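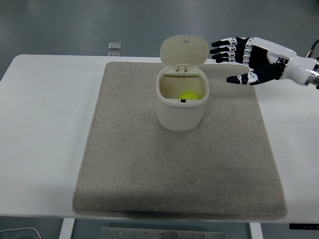 Ask the head of testing at Delthorpe when a machine will take over the housework and she looks at the clock on the wall, as if it might be today. It will not be today. Her group has spent most of the year on tidying up, the chore that every parent regards as beneath a human being, and the current test piece is a small cream-white plastic bin on a felt mat, lid open, something round and yellow-green at the bottom, with a jointed white and black hand hovering off to its right. "People come in expecting to see a kitchen," she says. "I show them a bin. They're very polite about it."

The bin, she says, is harder than it looks. A dropped object goes where it likes. A light container slides if you brush it, and a lid that closes at the wrong moment can spoil a whole morning. "A toddler gets this in an afternoon, and the toddler also has opinions. We have 27 pages of notes on lids."

Delthorpe does contract testing for firms that want to know whether a robot can do what the brochure says. Its biggest job so far came from Letuvdale, a chain of housewares stores, which wanted shelves straightened overnight and returned goods sorted before opening. The trial lasted 11 weeks. I asked how it went.

"The sorting went fine as long as the returns were boxed. Then somebody brought back a shower curtain." She stops there for a while. "We learned a lot about shower curtains."

Letuvdale has kept its night staff. The final report went to 247 pages, and she suspects the client read the one with the prices on it. A person on the night shift could clear a cart in 24 minutes. The robot's best time was longer than that, and she would not tell me by how much, though she did laugh.

What can they do, then? Her list is short and she gives it without apology. Moving things of a known size from one known spot to another. Wiping a flat surface with nothing on it. Carrying a tote down a straight aisle, provided the aisle stays straight. She is cautious about folding laundry, and on the subject of fitted sheets she would like to be left alone.

She does think the hands have improved. "Five years ago I'd have told you the fingers were the problem. Now I'd say it's knowing when you've finished. A person glances at a room and says, good enough. Try writing down good enough."

I asked whether she has any of this at home. She owns a robot vacuum, bought in January, and it spends a good part of its life under the sofa, calling for help. She gets it out with a broom.

"Then I use the broom," she says, "while I've got it in my hand."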